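July 10, 2020

Shelf refit, continued. Layout is Rodel's second sketch, the one with the tissues and wipes kept low and the upper edge left clear. Chelsea wants the base platform free as well, for standing trays during changeover. Agreed. 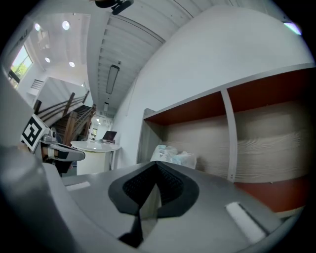 Stock for the lower compartments comes from the Serkham order, 200 sachets, to be split between here and the store room. Rodel's sketch has no position for bagged items. The translucent bag with the light-blue and white contents is on the lower shelf for now, left end, and can stay until Seema has labels printed. The beige wavy backing is not on the parts list – ask Pankaj whether it is fixed or lifts out for cleaning.

Red back panels: wipe with the neutral cleaner only, colour rubbed off on the test offcut with the Cluveck product.

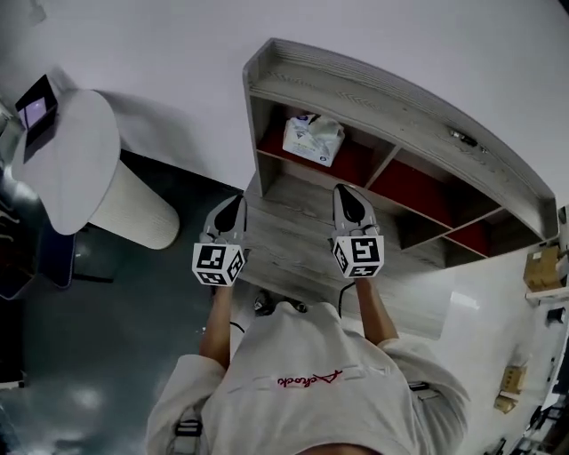 Low curved unit, blue-printed pack in upper left cubby.

To do: measure cubby depth, order 28 shelf liners, move the spare labels out of the store room.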